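Removing a wall between kitchen and dining room in a 1962 ranch

Drita Hodžić
We bought a single-story brick ranch in Baddale and want to open the kitchen to the dining room. The wall is 14 feet long and runs parallel to the front of the house. One contractor says it carries the ceiling joists and quoted $3,274 for a flush beam, not counting drywall. Another looked at it for six minutes and said it carries nothing. How do I find out who is right before I pay either one?

I've been in the attic. The joists run front to back and seem to lap over this wall, but there is a lot of insulation in the way. We would also like to keep the original plaster ceiling if we can.

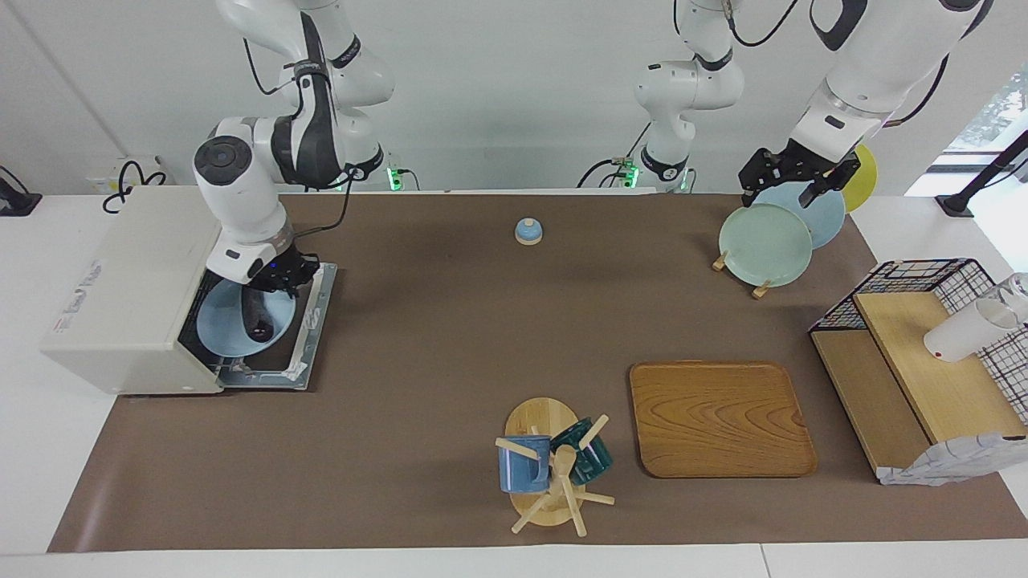
Fatos Petek
If the joists lap over it, it's bearing. Pull the insulation back along the whole length and look for the overlap and the nails. The second guy should have gone up there.

A flush beam means cutting the joists and hanging them off the beam, so you will lose a strip of plaster on both sides. A dropped beam sits below the ceiling and saves more of it. Ours in Solberg hangs down nine inches and I stopped noticing it after a month.

Svatopluk Ševčík
Get a structural engineer. I paid $453 for a visit and a stamped drawing in January, and the county wanted the drawing for the permit anyway. Ask about the posts too — the load has to go down to a footing, and mine needed a new one in the crawl space.

Panagiotis Kadrić
just knock on it, hollow = fine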